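2026-09-27

Desk notebook, Widudholm council coverage. Mostly for me and Orsolya, but Etelka should read the bit about the figures before she writes anything.

Read the Drasteck party's coalition paper again. It says they have "an agreement in principle" with Wollon's list to put Bíró up as mayor. I can't find a signature from Wollon's side anywhere in it. The last page has a space for one. Orsolya rang their office and was told the wording was still being looked at, so I would not call it an agreement in print yet.

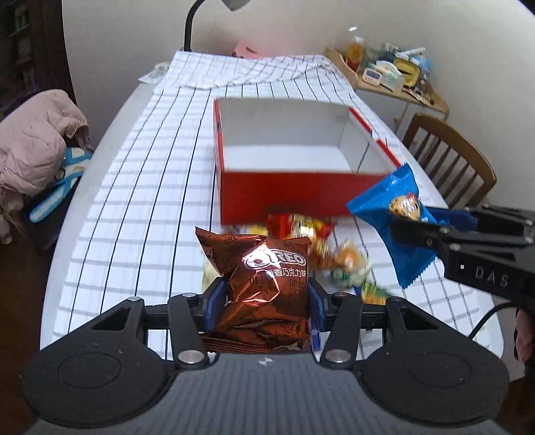 The vote count is where I get stuck. Bíró needs a plain majority in October and his people keep saying 85 per cent of members back him, which sounds like a number chosen for a headline. I went over it at the long table with the grey and black checked cloth, where an Oreo packet in coppery foil was the brightest thing going, and still could not make the sum work. 85 per cent of which members? If it is party members, they don't vote for the mayor. If it is councillors, I want the names.

Asked for the source. Got a leaflet. The leaflet says 80. Etelka thinks one is an old figure and the other a new one. Could be, but then which is which, and who was asked? Neither has a date on it.

Old cuttings: the last time these two lists claimed a deal it lasted 10 days and fell apart over the planning chair. Same chair is up again. The paper gives it one line and says it will be "shared". Shared how? You can't have 2 people chairing one meeting. Orsolya says I am being sour. Possibly.
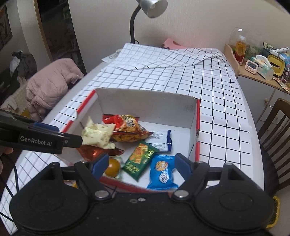
Bíró's promise on bus fares is no firmer. He says the cut pays for itself and points to savings "across departments", without naming a department. It's the same as the snacks in that white box with the red-striped edges — all sorts in there, and you still have to look at each packet to know what you've got. I've asked for the list of savings line by line. His office said it would follow.

To do:
Ring Wollon direct, not through the press office. Ask yes or no on the signature.
Get the question wording behind the 85 and the 80. If they won't give it, leave both out.
Etelka to check the standing orders on joint chairs.
Orsolya to hold the profile of Bíró. "Set to become mayor" comes out of the first line, "hopes to" goes in.

Headline as it stands says the deal is done. Changed it to "Drasteck claims deal" and saved the old one in case I'm wrong.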